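Zasto Support
Ticket 700: Advice needed before ordering, second picking station
Opened: 7 Dec 2023
Status: Waiting for customer
Site: Bedonby
Category: Spare parts and purchase planning

Dear support team,

We must send our equipment budget before the end of December and I have a question about what to include. We have one picking station and we want to buy a second one. In your quote the bin is listed together with the frame, and the gripper fingers are a separate line with quantity 2. I would like to know if we can order the bin alone, as a spare.

The reason is wear. In our present bin the whitish sloped panel is chipped and scratched, with a reddish-brown band along the lower part. The metal floor has scuffs, pale smears and a few spots. We pick mixed objects, for example a hairbrush, an orange cup and small toy animals, and the gripper goes down between them close to the floor. If the panel is a wearing part, I must plan it every year and not only once.
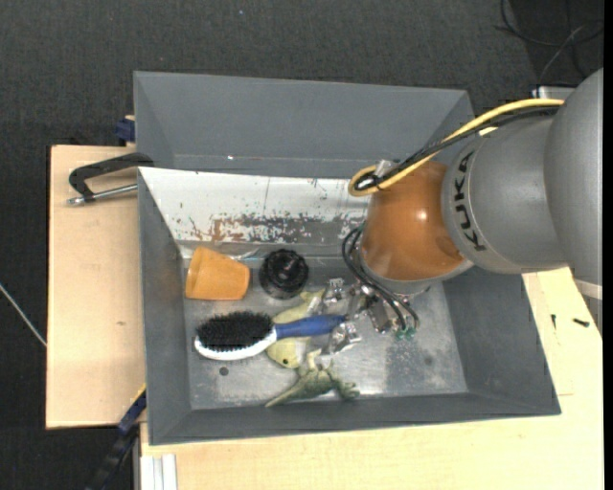

Nemuvo replied that the panel can be ordered without the bin, under part number 33, but the coating is not covered by the warranty. Their advice was to budget one spare panel for each station and to leave the second bin out of this order.

Thank you, this helps. Then I change the request:

- spare panel, quantity 2
- gripper fingers, as in the quote
- bin alone: please remove

One point is still open. The Were cable set is priced for a new arm only. Can we have a price for the cables as a spare also? I need it in writing for our purchasing department, an e-mail is enough.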